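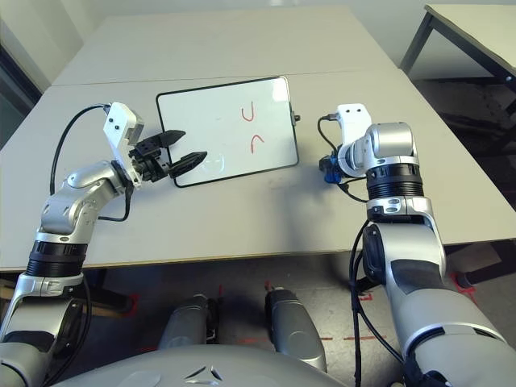 My grandmother taught me Finish It when I was seven, on the backs of gas bills, and I have never met a better game. One person makes a mark or two, any marks, and the other person has to turn them into something. You can't erase what you were given and you can't ask what it was meant to be. That's the whole rulebook! So you can imagine how I felt, two weeks into my job at Pulter, when I came in at six in the morning with my coffee and found the little whiteboard with the thin black frame lying on the light gray table, a bit crooked, with two red marks over on the right half of it. A U on top. Under that a V lying on its side. There was a faint round smudge lower down where a finger or a cuff might have been, and the rest was all that lovely white space.

I knew an opening when I saw one.

I should say that I was lonely that winter, though I was having a pretty good time of it too. I had moved to Fitismont in January for the job, and I knew the lady at the bakery and the driver of the 11 bus, and I liked them both enormously, but you can't really play a game with a bus driver. Pulter had the ground floor of the old Song piano works. I did the early shift and somebody else did the late one, and between us were five hours when the place belonged to the heating pipes. I had never seen the late shift. I knew it only by its mugs, which were rinsed but never dried, and by a green scarf that came and went on the hook by the door.

I found the red marker on the windowsill. I stood over the board so long that my coffee got a skin. The U could be a cup, but anybody would do a cup. It could be a smile. The sideways V could be a beak, or a bird, or one of those signs from school that tell you which number is bigger, and I never could remember which way the crocodile was supposed to face.

Then I had it. I gave the U a handle over the top and it was a bucket. I put a tail fin on the V, and an eye, and there was a fish, a thin, annoyed fish, looking up at the bucket as if it had just been told the price. I drew three drops of water. I signed it with a question mark and went to work, and I hummed until lunch.

The next morning the board was clean.

I won't pretend I took that well. I ate my whole sandwich at nine. But when I picked the board up to look at it properly, there was a mark after all, down in one corner, a small red S with a dot beside it. An S and a dot! It was the best thing that had happened to me since the move. I made it a swan with a crumb. The morning after that there were two long lines that didn't meet, and I gave them rungs and sent a cat up.

So it went on. I got to know the late shift the way you get to know a person by their handwriting, except there was never any writing. Whoever it was liked curves more than corners. Whoever it was pressed hard at the start of a line and let go early, so the ends went pale. Some days I got one tiny hook and some days I got a great loop that took up half the board, and I decided (with no evidence at all) that the loops came after good suppers.

And I started giving marks back. Under my finished picture I'd leave a fresh start of my own, a zigzag or a lopsided square. In the morning my zigzag would be a crown, or a mountain range with laundry strung across it. My lopsided square turned out to be a suitcase with a sock hanging out. I laughed out loud at that sock. I took the board over to the window to see it in better light, and I carried that sock around with me all day like a good tune.

I copied every one of them into a notebook before the wipe. I'd bought the notebook for work, and by March it had a page and a half of work in it.

Then came the trouble with the tables. They were rented, you see, all of them, from Allirent, and one morning there was a notice on the door saying that Allirent would be collecting item 2708 and item 768 and leaving replacements. It didn't say which tables those were. I got down on the floor, on the gray floor by the red tape, and looked underneath for stickers, and I found one that said 768 and it was two tables over from ours and I couldn't have cared less about it. The other sticker I couldn't find anywhere. I looked under ours twice.

I don't know why I minded so much. The board would sit on any table. But I had the idea that the game lived on that one, the way a song can live in one particular kitchen, and that if they carried it off the late shift would come in, find some shiny stranger standing there, and think it was all over. So that day I didn't finish the picture. I'd been given a red arch with nothing under it. I turned it into a door, and next to the door I drew a table with four legs and a whiteboard on it, and on the whiteboard a U and a sideways V, very small. It took me three tries to get them small enough. I drew an arrow from the table out through the door, with a question mark at the end. It was the first time either of us had said anything, if you could call it saying.

I hardly slept. I caught the bus before my bus. The driver asked if the place was on fire and I told him it might be!

The green scarf was on its hook.

I let myself in as quietly as you can with a door that size. The lights were on at the far end, and there was a person down there in a big brown cardigan, on hands and knees beneath the last table of the row, with a flashlight held in their teeth. A gray braid hung down almost to the floor. I said good morning and there was a bump, and then a word my grandmother also used to say when she bumped her head.

"It's this one," said the late shift, coming out backward. "2708. I've been under every table in the building. It's this one, and it's got a bad leg, and they're welcome to it."

"So ours is staying?"

"Ours is staying."

We shook hands over that, which felt very formal after all the ducks and ladders. She was seventy, I guessed, or a very lively seventy-five, and she had red marker on the side of her hand all the way down to the wrist. She had stayed through the whole five hours to catch me. She'd wanted to say it in person because she had tried to draw it and it kept coming out as a cow.

I made coffee. I dried two of the mugs, and she watched me do that with great interest. And then I asked the thing I had been wanting to ask since winter, even though it's against the rules and my grandmother would have sent me to bed for it.

"That first one," I said. "The U, and the V on its side. What were they supposed to be?"

She put her mug down. She looked at me as if I'd asked what color Tuesday was, and then she started to laugh, and she had to take her glasses off to do it.

"I was trying out the marker," she said. "The old one was dry. I went up and down to see if it worked, and then across and back. I came in the next night and there was a fish on it. A furious fish! I thought, well, who in the world have they got on mornings?"

"You wiped it off."

"I had to wipe it off, I needed somewhere to put the S."

I told her I had the fish in my notebook, and she wanted to see it that minute. We sat on the edge of the long table with the notebook between us and went through the lot, the swan and the crumb and the cat on the ladder, and at the suitcase she admitted she'd had to look up from drawing that sock because she was shaking. She had forgotten the mountain with the laundry. I'd forgotten that I once gave her a plain straight line, out of pure laziness, and that she made it a very long dog.

By then it was getting light, and I was late starting and she was hours late going home. She wound the green scarf on. At the door she turned around, came all the way back down the room, took the marker off the windowsill, and made one mark in the middle of the board, quick, pressing hard and letting go early.

"No cups," she said.

I've had it in front of me since six. It's a sort of comma with ideas above its station, and I think it's going to be a walrus.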